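From: Tõnu Org
To: shelf-automation list
Date: August 28, 2025
Subject: Re: [shelf-auto] Gripper budget for the Skutatitz stores

Priit Krūmiņa wrote:
> The Drendirell quote is for 7 arms with suction cups only.
> Can we sign as is and leave the two-finger tool for next year?
> Slim cartons are all flat-faced, so suction should do.

I would not sign it as is. Suction handles a flat face if the face is free. On our slim-carton shelves it often isn't. The cartons get piled, they overlap, and the one you want is under the edge of another. Clerks use both hands for this, one to hold the pile and one to turn the box.

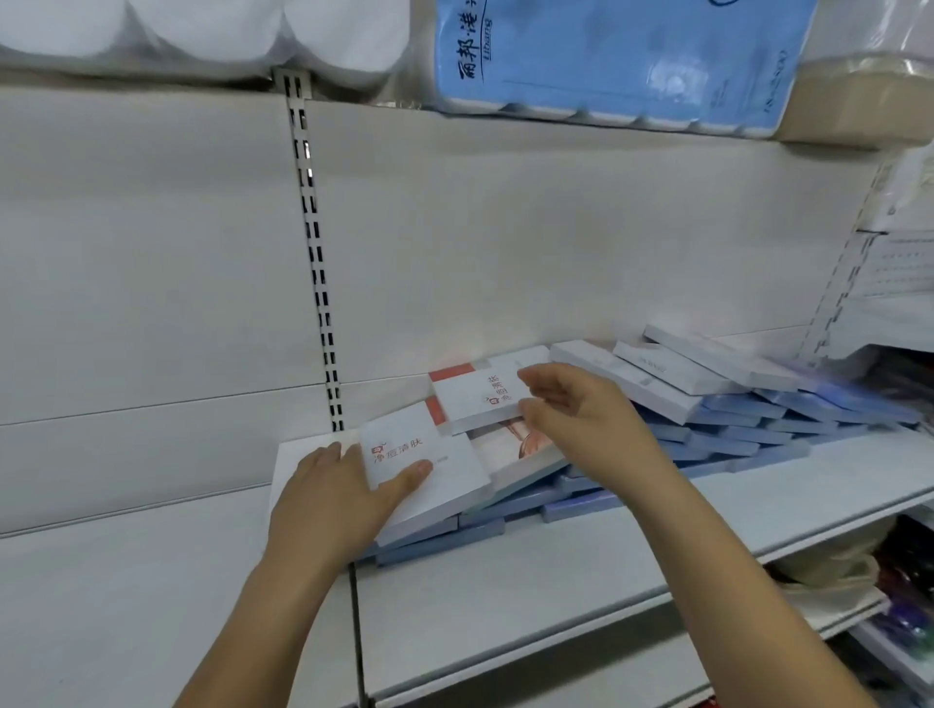 Fig. 1. Slim cartons in a loose pile, two-handed work.

Note the angles. A single cup coming straight down would need a tilt axis, and the quoted wrist has none. Tilell lists one as an add-on at 2295 per arm. I have asked Drendirell for the same item and have no reply since May.

Second point, vision. The quote includes one depth camera per arm. Shiny print is a known problem for that type, and we carry a fair amount of it. The SYRINX boxes have a holographic finish on the face, and they lean on one another toward the back of the shelf.

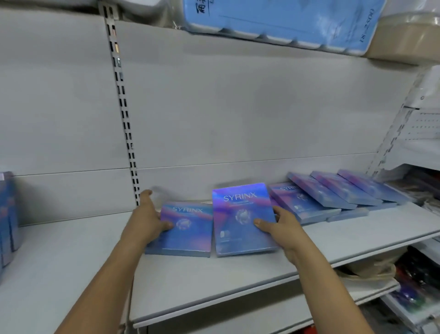
Photo: T. Org / Ramanauskas project files

Before any order I want a bench test with that finish under store lighting. 100 picks per carton type, logged by failure cause (no depth, bad seal, double pick, neighbor disturbed). Ramanauskas can lend the bench for 32 hours, nearly enough for the full set if setup is done beforehand.

Changes I would make to the budget sheet:

- Line 4: split arms and tooling. They are one figure now and can't be compared across vendors.
- Line 6: add the tilt axis, one per arm.
- Line 9: add a second camera or a polarizer kit, quantity open until the test is done.
- Line 11: spare cups are missing. Carton edges wear them.

Also, clearance. The shelf above limits how far an arm can come in from overhead, and stock on it can hang over the lip. Please send the vendor the shelf spacing along with the shelf depth. Their drawing has depth only.

Priit, can you hold the signature until the bench results are in? If the quote expires first, ask for an extension in writing.

Tõnu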